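Masus Washable Palette — Set-Up Guide
Section 6: Your First Sponge-Orange Practice Sheet 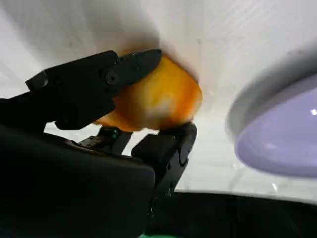 Which side of the paper should I paint on?
Use the side with the slight tooth. Run a clean fingertip over both sides and pick the one that drags a little. If you have lost track, hold the sheet under a lamp at a low angle and the texture shows up right away.

You have the palette assembled and the water cup clipped on, so now comes the fun part! This section takes you through the color wells, the paper, and a first page of dabbed orange shapes. Plan on 60 minutes the first time, most of it drying.

What you need on the table

Palette tray with the lid off
Water cup, filled to the line
Cadmium-type orange, warm yellow, and white from the starter set
Two soft dabbing sponges
Practice pad, one sheet torn off
An old towel

Loading the wells

1. Set the tray flat with the thumb hole toward you. Left-handed painters can spin it around — the wells work just as well from the other side.

2. Squeeze a pea-sized dot of orange into the first deep well. Put yellow next to it and white in the third. Leave the fourth well clean.

3. Add two drops of water to the orange and stir with the handle end of a brush until it looks like heavy cream. Do the same with the yellow. Leave the white thick.

4. Pull a little orange and a little yellow into the flat mixing area and let them touch without stirring. You will get a lovely amber where they run together, and it is worth stopping to look at it before you carry on.

Note: Sets packed before June have a slightly shallower fourth well. It holds less, but everything in this section still works.

Dabbing the shapes

5. Wet a sponge, squeeze it hard inside the towel, and let it spring back. It should feel cool and damp, with no drip.

6. Press one face of the sponge into the amber, then touch it once on the towel. Skipping this touch is the usual cause of puddles.

7. Press straight down on the paper and lift straight up. Dragging closes up the pattern of little holes, and those holes are what give the finished page its peel-like look.

8. Turn the sponge a quarter turn and dab again, overlapping the first mark. Keep going until you have a loose, lumpy round. Wobbly edges are great here, so let them happen.

9. While the paint is still wet, pick up a trace of thick white on a corner of the sponge and dab it near the middle. It will spread into a soft, pale patch.

10. Deepen the lower left of each shape with straight orange from the first well. One or two dabs is plenty.

Caution: Do not scrub the sheet to lift a mistake. The surface pills, and later layers will look fuzzy. Let the spot dry completely and dab over it.

Filling the page

Try for 8 rounds on one sheet, each a bit different. Make one mostly yellow, make one very dark, and let two of them overlap. Sevim Toprak, who designed the practice pad, likes to paint a row with the sponge nearly dry, and the broken texture you get that way is gorgeous.

11. Leave the sheet flat until the shine is gone. Propping it up too soon sends color running to the bottom edge.

12. Brush on a thin gray shadow beside each round if you like. Mix it from what is left in the wells plus a touch of blue.

Cleaning up

13. Rinse sponges under cool running water until it comes through clear. Squeeze them, never wring them.

14. Wipe the wells with a damp cloth. Dried paint lifts off after a short soak in warm water.

Caution: Do not put the tray in the dishwasher. The heat can warp the lid seal.

Replacement sponges are part no. 621 and come in pairs. Section 7 covers brush care and storing mixed color overnight.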